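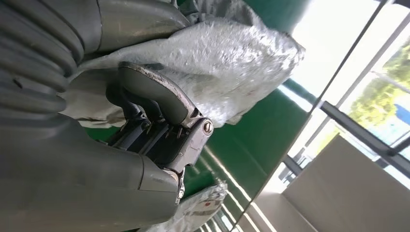 Kirstin Menzies wrote in to ask why her plastic mailers kept coming back from the depot unread, when the label was stuck down flat and the address was right. Usually it's the fold. A soft bag slumps after you seal it, and the label ends up over a crease or tucked round the side.

What follows works for any poly mailer, plain or padded. You need the bag, a printed label, clear tape and a flat bench.

1. Fold the contents to suit the bag. Clothes should fill the width and stop 8 cm short of the opening.

2. Lay the bag down and push the air out from the bottom towards the flap. Don't squash padded bags too hard, just lean on them with a forearm.

3. Peel the strip and close the flap in one go. If it goes on crooked, leave it and run tape over the gap.

4. Smooth the widest face with your hand and put the label in the middle of it. Keep it off the seam and the flap.

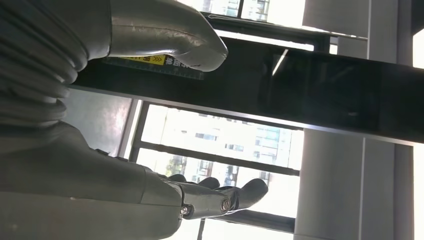

A warning sticker on a dark panel: read them before you reach in.

If you do your own sorting before the courier comes, set the bench up so bags come in on one side and leave on the other. At our Buchanan shed we use green crates for the incoming and keep the scanner in the middle. Each bag goes down label up, gets a quick flatten, is scanned and moves along. Soft bags catch on each other, so take them out one at a time – pulling two together is how labels get torn.
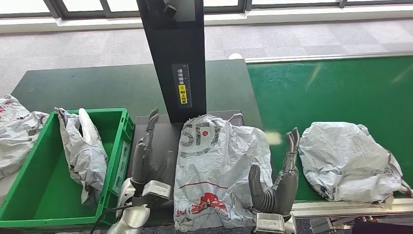
Anything that won't scan after 2 tries goes to one side. Press the creases out from the centre of the label and try again. If the barcode itself is scuffed, print a new label and stick it squarely over the old one, covering the old barcode completely.

Labels come cheaper in rolls of 1000, but store them out of the heat. Ours went curly in March and wouldn't feed.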